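News > Local > Homes and Living

Council's 'clear floor' laundry pledge meets a doubtful public in Pluvetville

14 comments | 113 shares

Residents of Pluvetville are being asked to promise that they will not leave clothes on the sofa. That is the short version of Clear Floor, a home tidying scheme launched in January by the town council with the backing of Ouellet, the homewares shop on Prestow Road.

The longer version runs to a 40-page booklet. Households that sign up get a copy, a sticker for the front door and a voucher for money off a basket at Ouellet. In return they agree to do what the booklet calls a "nightly gather", going from room to room and putting anything made of cloth either away or in the wash.

The council says 900 households have signed. It has set itself a target of 3,000 by the end of summer. When asked how it would know whether any of the 900 were still gathering a month later, a spokeswoman said the scheme was "built on trust" and that there would be a survey.

The claims made for it are large. The booklet says that a tidy sitting room will lead to better sleep, fewer family rows and lower energy bills. The last of these is explained by fuller washing loads, and there may be something in that. The first two come with no source at all, and the council could not supply one before we went to press.

Carter MacDonald, who has signed up and wishes he hadn't, told this paper the booklet had been written by someone with a very large house.

"It wants one basket for each room and a separate one for reds," he said. "I live in a flat in Clunditz. I've got a sitting room and a bedroom. If I did what it says I'd be climbing over baskets to get to the kettle."

He does keep a basket on the sitting room floor, and did so before the scheme began. His complaint is that things land on the seat first and go in the basket later, which the booklet counts as a failure. Page 12 has a chart where you are meant to mark down every such lapse.

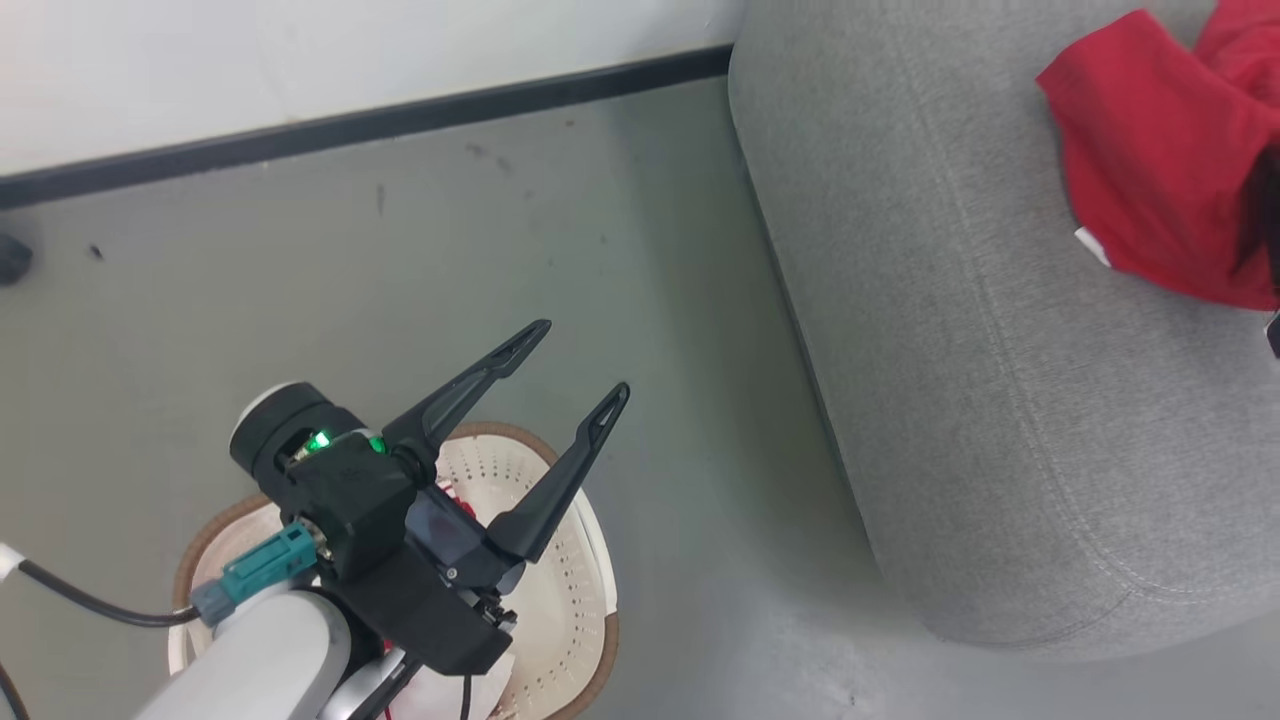
The advice on reds takes up four pages by itself. Readers are told to keep red clothes apart from everything else until they have been through the wash several times, to read the label on each item, and never to leave one lying against pale upholstery in case the dye rubs off. Much of that is plain common sense and is printed on the labels anyway. The warning about pale sofas is given in bold type twice, next to an advert for Ouellet's sofa throws.

Then there are the baskets. The booklet favours the sort with holes in the sides, so that air can reach the clothes, and says a closed hamper "traps the day". Ouellet sells both kinds, but the voucher can only be spent on the first. The shop says it had no hand in the wording. The council says the shop was shown a draft "as a courtesy".

None of this has cost a fortune. The council puts its own share at the price of printing and one part-time post until the autumn, though it would not give a total. Opposition members have asked for the figure to be read out at the next full meeting. One pointed out that the recycling point on Prestow Road, where people used to be able to leave worn-out clothes, has been shut for most of the winter and has no date for reopening. A household that gathers every night and finds half of it is fit only for rags has to take it to Clunditz, by car.

Supporters say the critics are missing the point. A reply sent on behalf of the scheme said many people had found the nightly gather "a calm end to the day", and that no one was being forced to join. It did not say how many people, or who had asked them.

Mr MacDonald has peeled the sticker off his door. He has kept the voucher, which runs out in June, and says he may put it towards a second basket if he can find somewhere to stand it.

The survey is due to go out to signed-up households in May. Copies of the booklet can be picked up from the library until 5pm.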